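The Kavwood Cup

My aunt left me her house in Kavwood, her debts to the butcher and, in a codicil written on the back of a seed packet, her place in the Jamwood to Kavwood tug of war.

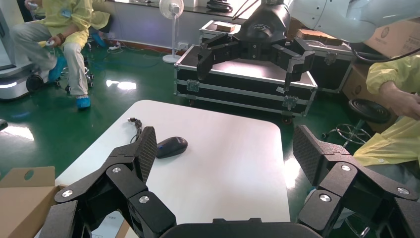 I rang Nusrat Ghauri, who had captained the Kavwood side for as long as I'd been alive, and explained that I was an accountant.

"Can you stand up?" she said.

I said I could.

"Then you're on the rope. Bring boots."

Jamwood had 203 people and a quarry. Kavwood had a bakery and a view of the quarry. The result of the contest had been the same every January since my aunt was a girl, and the Cup lived in the Jamwood pub, where they kept the darts in it.

Training was at six in the morning behind the Masri orchard. We pulled against a tractor. The tractor was in neutral and still had the better of us.

"Your aunt used to bite the rope," Nusrat told me. "It didn't help, but it put them off."

I went home and did what I knew how to do, and read the rules. The rulebook was two pages long and mostly concerned scones. On the second page, though, under Eligibility, it said any competitor owing money to the opposing town should sit out until the account was settled.

My aunt's butcher was in Jamwood. So, fair enough, I was out. But I'd also been going through her papers, and in a biscuit tin I'd found her ledger. She had been lending to Jamwood for forty years – a fence here, a wedding there, a good part of a ute. It came to $2,745, and seven of their eight pullers were in it.

I showed Nusrat. She read it twice, the colour rising in her neck.

"That's a terrible way to win," she said, and put the kettle on. "Who's the eighth?"

"Grakden. The big one."

"Oh, he's got a bad knee," she said. "Do you want milk?"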